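Ruston chopping board review: six months of onions

Posted 8 May 2019 in Kitchen Bits

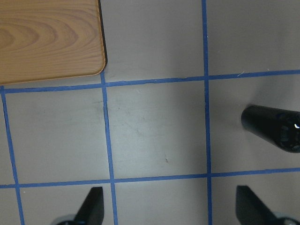 One corner of a wooden board, with the grain showing nicely.

I bought the Ruston in November after my old plastic board went furry with knife marks and started holding on to the smell of garlic. I'd been looking at the Orlandini, which everyone seems to rave about, but I couldn't bring myself to spend that much on something I was going to hit with a cleaver. The Ruston was in the sale at Wiltow, so home it came (on the bus, wrapped in my coat).

First things first – it's heavy. The kitchen scales gave up, so I can't tell you how heavy, but you do notice it when you're lifting it to the sink one-handed. The good side of that is it stays put. I used to keep a damp tea towel under the plastic one and I've not bothered with this.

Knives feel lovely on it. There's a bit of give, and mine have stayed sharp much longer between goes on the steel. Bread, squash, a whole chicken, all fine. Beetroot did leave a pink patch but it faded after a scrub with salt and half a lemon.

My main grumble is the oiling. The leaflet says once a month and I'd say more like every fortnight if you have the heating on. A 300 ml bottle of board oil is lasting me well, mind you, and I quite enjoy doing it with the radio on! I also wish it had a groove round the edge, as roast meat juice goes everywhere.

Would I buy it again? Yes, though I'd get the smaller one if your sink is as titchy as mine. Four stars from me, and I'm keeping a cheap plastic board for raw fish.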